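# Grey knit jumper bagging out at the hem after washing

Posted in Laundry & Fabric Care by **hallam_st**

I have a mid-weight grey jumper, long sleeves, plain knit, label says 60 wool 40 acrylic.
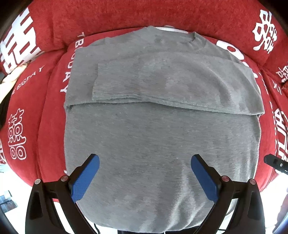
It has been through the front loader 3 times on the wool program, cold, with the spin set to 1000. After each wash the body is wider below the ribs and the length has grown. The shoulders and neck have not changed as far as I can measure. I dry it on a plastic hanger on the back verandah.

Detergent is Zondano wool wash, one capful. No softener. Load was the jumper plus two tea towels.

Is this the spin, the hanger, or the fibre mix? And can the width be taken back out, or do I treat it as the new size?

---

**tinex_owner**

Hanger. Don't hang knits.

---

**bobbin_and_weft**

Mostly the hanger, but the spin matters too, in the opposite way to what people expect.

A wet wool blend carries a lot of water. If 300 grams of water is left in the fabric, all of it pulls on the shoulders while the knit is at its weakest, and it collects towards the hem as it drains. The loops open there first. A slower spin leaves more water in, so dropping to 400 and then hanging the thing would make it worse. Keep 1000 if the jumper is in a mesh bag. Leave the tea towels out, they wrap around the sleeves.

Acrylic is the harder part. Wool will recover most of its shape when wetted and eased back. Acrylic that has been stretched while warm tends to stay stretched. If the verandah gets full afternoon sun, dry it somewhere else.

To reshape:

1. Soak in cool water for 20 minutes. No detergent.
2. Lift it out with both hands underneath, not by the shoulders.
3. Roll in a dry towel and press. Repeat with a second towel.
4. Lay flat on a mesh rack. Push the sides in to the width you want, checking with a tape against a jumper that fits.
5. Turn it over after the top feels dry and measure again.

Expect to get back part of the width, probably not all of it.

---

**kurtulus_rd**

Agree with flat drying. One addition: check your machine's actual wool program. On my Soster the wool setting defaults to a 40 degree wash and you have to change the temperature separately each time. The display shows it for a second and then goes to the time remaining. I ran mine that way for most of a winter.

Also fold it for storage. Mine went in a drawer in June and the hem has held since.

---

**hallam_st**

Checked, it was on 40. Will soak it tonight and dry it on the rack in the spare room.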